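Plarnix (robot arm)

Plarnix is a home-built tabletop robot arm developed in the shared workshop at Hernilgate, together with the simulated room in which its control software is written and tested. The name covers both halves of the project, and members use it for either one without much fuss. It is best known locally for sorting small coloured blocks, a job that sounds simple and has kept a dozen people happily busy through two winters.

Origins

The project began one January as a repair job on a second-hand arm with a dead controller. The replacement electronics worked on the first evening, but only one person at a time could use the arm, and the workshop is open for members' projects just twice a week. A simulated copy was started so that everyone else could carry on at home. It grew quickly! Within months most new ideas were being tried on screen first, and the real arm had become the place where the best of them were put to the test.

The simulated room

The room is modelled with a tiled terracotta floor, plain walls and a wide pale table, with the arm's dark base at one end. Light and shadow are included on purpose, as the block-finding program looks at colour and used to be badly fooled by shade. A narrow wooden shelf on the back wall serves as a fixed landmark.

Blocks are scattered afresh at the start of each run, and the arm waits above them with its two black fingers open.

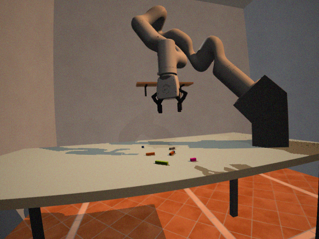

Software

The control program is called Povska. It picks a block, plans a path to it, closes the fingers and lifts, then scores the attempt. An overnight batch is 2,000 attempts, started on Sunday and read over breakfast. The best batch so far managed 993 clean lifts in a row before a miss, a run still written up in chalk on the workshop door.

Paths are smoothed by a routine known as the Czerwiński pass, named after the street where it was first sketched out. It rounds off sudden changes of direction, and the difference is lovely to watch: the arm swings over and settles above its target in one easy sweep.

From screen to bench

Moving a program to the real arm takes about 2 hours, most of it spent measuring. The table height is checked, the fingers are opened and closed by hand, and the first runs are made at quarter speed. Long thin blocks remain the hardest, and tend to swivel if gripped away from the middle. Work on a softer fingertip is under way, with three rubber samples cut and a fourth still in the mould.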